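Tuch falten per Teleoperation: Wie viele Demos, und warum greift der Arm daneben?

Erhan Duman
30. August 2023

Hallo zusammen,
ich bringe unseren Armen gerade bei, ein Tuch einmal in der Mitte zu falten. Gesteuert wird von Hand über zwei Leader-Arme, die Follower machen die Bewegung nach. Aufgezeichnet wird mit Skarura, trainiert über Nacht. Bisher habe ich 48 Durchgänge, davon 4 verworfen, weil mir der Stoff aus dem Greifer gerutscht ist.

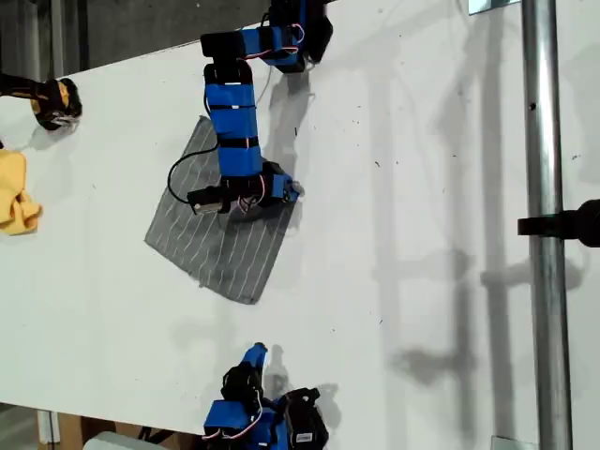

Beim Abspielen fährt der Arm sauber an, schließt den Greifer aber oft zu hoch über dem Stoff und zieht dann leer weiter. Wenn ich selbst steuere, klappt es fast immer. Ich schaue dabei allerdings direkt auf den Tisch und nicht auf das Kamerabild. Liegt es an der Anzahl der Demos oder mache ich beim Vormachen etwas falsch?

Skirard
Steuere mal nur nach dem Kamerabild. Wenn du die Höhe darin selbst nicht erkennst, kann das Modell sie auch nicht lernen. Bei mir hat eine zweite, flach stehende Kamera mehr gebracht als die nächsten 30 Demos. Außerdem vor dem Zugreifen nicht lange über dem Stoff zögern, solche Pausen lernt er mit. Und die Rate prüfen: Stehen wirklich 30 Bilder pro Sekunde in der Datei? Bei mir waren es nur 28, und Bild und Gelenkwinkel liefen auseinander.
Harte Schatten würde ich auch vermeiden, oder wenigstens bei Aufnahme und Test dasselbe Licht nehmen.

Bilgin
mehr demos. unter 100 brauchst du bei stoff gar nicht anfangen

Fivville
Würde vor allem die Nullstellung von Leader und Follower vergleichen. Beim Steuern gleicht man einen Versatz mit der Hand aus, ohne es zu merken. Falls du zwischendurch neu kalibriert hast, passen die alten Aufnahmen nicht mehr zu den neuen. Und das Tuch jedes Mal etwas anders hinlegen, mal gedreht, mal verschoben.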